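Fleury Street paper store: new hours and what we can take

The paper store on Fleury Street moves to its fall hours at the end of August. From then on the side door will be open on Thursday from 4 p.m. to 7 p.m., and the Saturday morning opening stops until spring. If you have a key card for the studio upstairs it will still get you into the store during the day, but please don't cut large sheets on your own after 7, when the alarm sets itself.

We went through the shelves last month. There were 558 sheets of the heavy printing stock left over from the spring order, most of it in good shape. The bottom two packs had curled at the corners and have been moved to the scrap drawers, where anyone can help themselves. The rest is for sale at the members' price until it's gone. We will not be reordering that weight this year. Toveno, who supplied it, now sells it only in lots of 3000, and we have no place to keep that much paper flat and dry.

Dirk Heitmann has found a lighter stock from Honus that takes ink well on a hand press. He ran a few linocuts on it and was happy with the blacks, though he says it needs a longer soak than the old paper for etching. Sample sheets are in the top drawer by the sink. Take one, try it, and write what you think on the clipboard. If enough people like it we will order in October.

A few points on donations. We are glad to get unused paper, card, blotters and bookbinding board. We can't take anything that has been stored in a garage or basement, even if it looks fine, as we had mold in the plan chest two winters ago and lost a lot of good paper to it. Wallpaper, photo paper and glossy brochure stock should go to the city recycling point on Stusen Road. Please don't leave bags outside the door – the rain gets to them before we do.

The big guillotine is back from repair with a new blade. The repair came to $78, less than we had feared, and was paid from the sale of the old type cabinets. Ákos Kun will show people how to use it on the first Thursday of the new hours, starting at 5 p.m. You need to have done this once before you use it alone, even if you used the old blade for years.

Return borrowed bone folders and steel rulers to the hooks, please. We are short two of the long rulers.
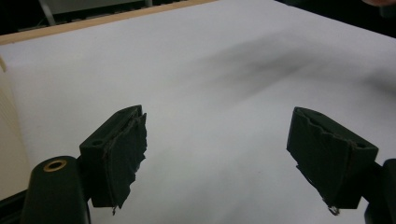 Evening bookbinding group

The group starts again in September, in the upstairs room. Bring your own thread and needles; board and glue are provided. New people are welcome and there is no need to sign up.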